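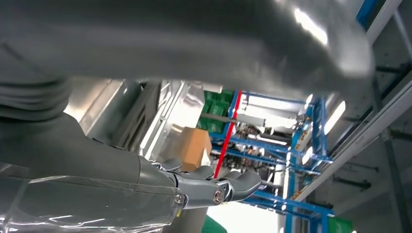 Brown cardboard box resting against a metal surface.

Packaging Technician, Carton Line
Prurkcombe, Virnarbridge site
Reference: 519
Posted: July 2021
Type: full time, permanent, day shift
Openings: 2

Prurkcombe packs small hardware and replacement parts for mail-order customers. The Virnarbridge site receives flat cartons and loose stock, makes up the cartons, fills them, labels them and stages them for pickup. We are hiring two technicians for the carton line. Both positions report to the packing supervisor.

The work

The technician is responsible for a carton from the time it is folded until it is placed on the outgoing pallet. Most cartons are single-wall brown board, closed with paper tape. A smaller number are double-wall and are used for Voltel orders, which have their own packing sheet and a heavier tape.

Daily duties:

Fold and square cartons by hand. Check corners, flaps and the glued seam before filling.
Pick items against the packing slip and place them in the order given on the sheet.
Add paper fill so that contents do not shift when the carton is tilted to either side.
Tape the top and bottom. Tape must run past the edge onto both ends of the carton.
Apply the address label flat, on the largest face, clear of seams and tape. Lifted corners are pressed down or the label is replaced.
Set aside cartons with crushed corners, split seams or torn outer paper, and record them on the damage sheet.
Keep metal work surfaces clean of tape residue and label backing. Adhesive left on the surface picks up on the next carton and tears the outer paper.
Keep rails and side guides free of scraps.
Flatten and bundle waste board at the end of the shift.

Each technician packs 300 cartons per shift once training is complete. Cartons set aside for damage found before filling do not count against this figure. Cartons sent back from the outgoing check are repacked by the technician who packed them, if that person is still on shift.

Stock and carton counts are entered in Mirani, our inventory program. Experience with Mirani is not expected. It runs on a shared terminal at the end of the line and is taught during the first week.

Training

Training lasts 6 weeks at full pay. The first part covers carton sizes, folding and taping, and is done away from the line. The trainee then works beside an experienced packer on standard orders. Voltel orders are added last. A short practical check is given before the trainee works alone: the trainee packs a mixed set of orders from slips, and the cartons are opened and inspected by the supervisor. The check may be repeated once.

Requirements

Able to stand for most of the shift and to lift filled cartons between bench and pallet.
Able to read packing slips and item codes in English.
Careful, repeatable handwork. Labels and tape are checked for position.
Able to use a safety cutter and a hand tape dispenser.
Basic keyboard use.

Useful but not required

Previous work in packing, shipping, receiving or a stockroom.
Knowledge of corrugated board grades.
Experience measuring goods and choosing a carton size without a chart.
Pallet jack experience.

Conditions

The packing area is indoors. Board dust is present, and dust masks are available from the supply cabinet. Closed shoes with a firm sole are required. Cut-resistant gloves are issued on the first day and replaced when worn. Loose sleeves, rings and hanging cords are not allowed at the line.

Lighting over the benches is bright, and bare metal surfaces reflect it. Technicians who find the glare tiring may ask for a matte bench mat.

Pay is hourly and is stated in the interview invitation. Overtime is offered before the holiday season and is voluntary. Paid leave begins to accrue on the first day of work.

How to apply

Send a resume or a plain list of previous jobs, with dates, to the Prurkcombe hiring desk at Virnarbridge. Put the reference number in the subject line. Paper applications may be left at the front office during business hours. A cover letter is not needed. State the following:

Earliest start date.
Any limits on lifting or standing.
Whether you are also applying for the receiving clerk position posted in June. One application can be used for both.

Selected applicants are invited to a site visit, which includes a short interview and a folding and taping exercise at the bench. Materials are supplied. The exercise is not timed. Applicants are asked to make up three cartons of different sizes, fill one from a slip, and label it. Corner fit, tape placement and label placement are reviewed with the applicant before the visit ends.

Applications are read in the order received. The posting is removed when both positions are filled. Applicants who are not selected are informed in writing, and their materials are kept on file only if they ask for this in the application.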